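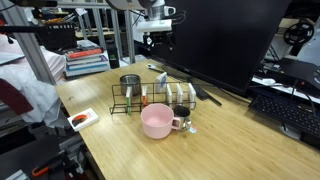 Carmela Villanueva says she entered the Petska offer exactly the way the old guide told her to, and Trinari promptly decided she'd sold every Tsikata share she owned. She hadn't sold a thing, she'd only typed in the terms! Could we please have a section on bids that starts before the deal closes?

Yes, Carmela, we can, and I'm sorry about the fright. The old page jumped straight to closing day and skipped the long stretch when a bid is on the table and you still own your stock. I've rewritten the whole thing.

6. Setting up a takeover bid in Trinari

Last revised 9 January 2026

I'm going to use Petska's bid for Tsikata all the way through. It's a nice messy one, part cash and part stock, with a gas field approval hanging over it. If your bid is all cash, skip the stock steps and you'll be done before your coffee's ready.

The terms I'm using: 291 cents in cash for each Tsikata share, plus 2 Petska shares for every 16 Tsikata shares you hold. Swap in your own numbers from the offer document. Please use the offer document and leave the news story alone. News stories like to give you one big total for the whole company (lovely for headlines, no use at all in these boxes).

Before you start

You'll need the offer document, your latest brokerage statement, and a Trinari account with editing turned on. If you share a portfolio with somebody and you only have viewing rights, the Bids tab will be gray and clicking it harder won't help. Ask the portfolio owner to go to People and switch you to Editor.

Make a backup too. File, then Save a Copy. I know, I know. Do it anyway.

Entering the offer

1. Open the portfolio and click the name of the company being bought. For us that's Tsikata. The buyer comes later, and starting from the buyer's page is the most common mix-up I get emails about.

2. Click the Bids tab, then New Bid.

3. Set Status to Proposed. This is the step that bit Carmela. The box comes up as Completed on a fresh install, and Completed tells Trinari to take the shares away and hand you the proceeds.

4. In Buyer, start typing the name and pick it from the list. If two companies are bidding together, click Add Partner and enter the second one. The split between partners doesn't change what you get per share, so leave Partner Share blank unless you enjoy typing.

5. Under Cash Per Share, enter the amount in dollars. Our 291 cents goes in as 2.91. Type 291 and you'll be very rich for as long as it takes you to notice.

6. Under Stock, enter the number of new shares in the left box and the number of old shares in the right box. So 2 on the left, 16 on the right. You don't have to boil it down to a single share, and I'd rather you didn't, as it's much easier to check against the document when the numbers match.

7. Click Save Terms. A small blue flag shows up next to the holding.

Caution: don't click Apply. Save Terms keeps a note of the offer. Apply changes your holdings. They sit side by side and I have asked Etornam Amissah, very nicely and more than once, to move them apart. He tells me it's on the list for July.

Checking your work

Click the blue flag and look at the preview. For 16 Tsikata shares you should see $46.56 in cash and 2 Petska shares. Your own holding won't be so tidy, so expect a fraction of a share at the end of the line. Trinari shows it as a fraction until you tell it what your broker does with leftovers. Most of the time that's a bit of cash, but read the document, they do vary.

If the preview shows your shares as zero and you haven't closed anything, go back to step 3 and look at Status.

Note: the stock part of the preview moves with the buyer's price. That's right and it's meant to. Petska drops, your offer is worth less, and some mornings that's a bit depressing. If you want a fixed number to compare against, tick Lock Buyer Price and pick the day the bid was announced.

Adding the conditions

An energy deal nearly always has strings attached. A government has to approve it, or a certain slice of shareholders has to say yes, or a pipeline contract has to be carried over. You can put these in as you find them.

1. On the bid page, click Conditions, then Add.

2. Pick a type. I use Regulator for anything involving a government and Vote for anything involving shareholders. Pipeline and supply contracts go under Other.

3. Enter the deadline if there is one. If the document only says "as soon as practicable," leave the date empty. Don't make one up, or you'll get a nagging red banner on a day that means nothing.

4. Choose whether you want an email when the deadline is coming. Philomena Essien likes hers two weeks ahead, and I leave mine at the day before and then scramble.

Ticking a condition as Met doesn't do anything to your shares. It's only there for your own tracking.

When a second bidder turns up

Let's say Radix comes along and offers more. Don't edit the first bid! Click New Bid again, set it to Proposed, and enter the new terms separately. Trinari will line the two up on the Compare page with today's value for each.

If the first bidder comes back with better terms, that's different. Open their bid, click Revise, and type in the new numbers. The old terms drop into History where you can still see them. Wayne Kowalchuk wrote to ask whether you can delete an old revision, and you can't, but you can hide it with the little eye button.

Caution: Compare ranks bids by today's value and nothing else. It has no idea which one is likelier to get past a regulator. It isn't advice, and neither am I.

Closing day

1. Wait for your broker's statement to show the cash and the new shares. The announcement comes first and the statement can trail along quite a bit later.

2. Open the winning bid and change Status to Completed.

3. Enter the completion date from the statement.

4. Compare the preview with the statement line by line. If the cash is off by pennies, it's usually the leftover fraction, and you can fix it under Adjust Fraction.

5. Now click Apply.

If the bid falls through, set Status to Withdrawn. The flag turns gray, your shares stay put, and any deadline emails stop.

Undoing a bid you applied by mistake

Go to the holding, click Activity, find the line marked Bid Applied, and click Reverse. Your old shares come back with their original purchase dates and costs. Anything you entered for the buyer's stock after the mistake (dividends, mostly) stays in the list with an orange mark, and you'll need to remove those lines by hand.

Carmela, that's the one you want. If the Reverse button is missing, your copy of Trinari needs updating, so do that first from Help, then Check for Updates, and reopen the portfolio.

Cost basis and taxes for mixed cash and stock deals are in the next section, which Siwan Prothero is still checking for me.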